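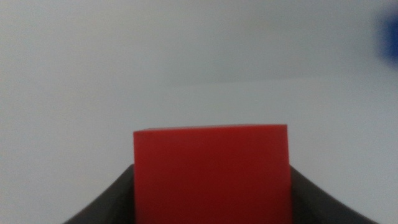 The Nirkmont easement project closed its second quarter with 31 landowners in talks and 4 signed agreements, all of them on the west side of the Mussa watershed. Signed parcels add up to 2,000 acres. On the new planning map they are filled in a flat, saturated red, close to the red of the cube at the top of this report, and parcels still in talks are left gray. The county asked for the change because the old shading did not print well.

Landowner outreach

Ebuka Nwosu held six evening meetings, most of them in the grange hall at Lelus. Questions were mostly on grazing rights and on whether heirs can build a second house. We rewrote the model easement to allow one added dwelling inside a marked building area. Two families who had stepped back in January have asked to see the new draft.

Stream buffers

Danylo Ostapchuk finished the buffer survey on Flindus Creek. Culverts at the lower road crossing are undersized and will need to be replaced before any planting upstream. The county road office has the drawings and has not given a date. Planting money for that reach is unspent, and we ask to carry it into next quarter.

Budget

Appraisal costs ran over because two parcels had unclear mineral rights and needed extra title work. Travel was under budget. We are not asking for more funds at this time.

Next quarter

Close on the Hill Road parcels if title clears. Send the revised easement to all landowners in talks. Order native willow stock for Flindus Creek once the culvert date is known.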